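Subject: Re: [handling-rules] Draft 4, soft goods

On Saturday Despina Gashi wrote:

> Rule 6 says "grasp the garment at a corner". Which corner? The Lillovora people take the nearest, Mahrous takes whatever comes up first, and I have 90 clips where they plainly disagree. Could we have a rule a tired person can follow?

Despina,

Fair. Rule 6 was written by me, on a train, about a tea towel, and a tea towel has never given anyone trouble. I've reworded it below. Uma has asked that the whole thing stay under 400 words, so the paragraph on the philosophy of hems has gone — no flowers, please.

Comments by the end of July. "Looks fine" counts as a comment but I shall think less of you.

## Rule 6: first contact

- Fold on a plain sheet, with pillows and bedding pushed to one side.
- Bring both grippers to the garment before closing either.
- One gripper takes an outer corner. The other may take an edge or a fold, but say which in the log.
- Elastic is not a corner, however much it bunches up and pretends.
- Don't pinch two layers unless you mean to. If you meant to, log that too.
- Lint is allowed. We are not a laundry.
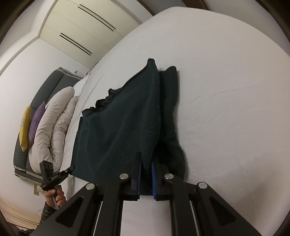
## Rule 7: letting go

Unchanged from draft 3, apart from the spelling of "release". Rollex still wants a 13-page annex on this. Rollex may write it.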